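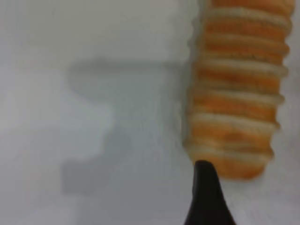 My sister reckons a cheese cracker sandwich is a snack for people who couldn't decide between crisps and a biscuit, and she told me so across the table while eating her fourth. I've been thinking about it ever since, because she has a point (the fourth one rather undermined it, mind you).

I grew up on the orange ones. Round, salty, a smear of filling in the middle, and that dust that gets on your school jumper and stays there until August. We bought ours from the corner shop in Bivden, where they sat by the till in little sleeves, and I'd hand over 40p and have the lot finished before the bus stop. Mum thought they were dreadful. She was a cream cracker woman, with butter, sitting down.

So when I spotted a sleeve at the Tolard food market this spring I bought two, went home, put the kettle on and fell straight back in. They're so good with tea! I know they shouldn't be. The salt makes the tea taste sweeter, and the filling goes soft if you give it a second or two of warm mug beside it.

After that I got a bit carried away and decided to make my own. The dough is easy enough: strong cheddar, plain flour, cold butter, paprika for colour and a good pinch of mustard powder. Roll it thinner than you think, then thinner again. Mine took 13 minutes in a hot oven, and the first tray came out like roof tiles because I'd wandered off to answer the door. The second tray was lovely, though paler than I wanted. Next time I'll double the paprika.

Filling is where it gets fiddly. Cream cheese on its own turns the crackers limp by teatime. Peanut butter is marvellous but it takes over, and my niece won't touch it. What I've settled on is soft butter beaten with very finely grated cheese and a drop of Worcestershire sauce, spread right out to the rim so you don't get that sad dry bite at the edge. Press down gently. Too much enthusiasm and it all squidges out of the sides, and then you're licking the worktop.

They'll keep for up to 10 days in a tin, with a sheet of baking paper between the layers, and I'd steer clear of the fridge, which makes them taste of fridge. I took a tinful on the train to Tolard last week and came home with crumbs in my coat lining and one slightly bent cracker, which I had with the last of the tea from my flask.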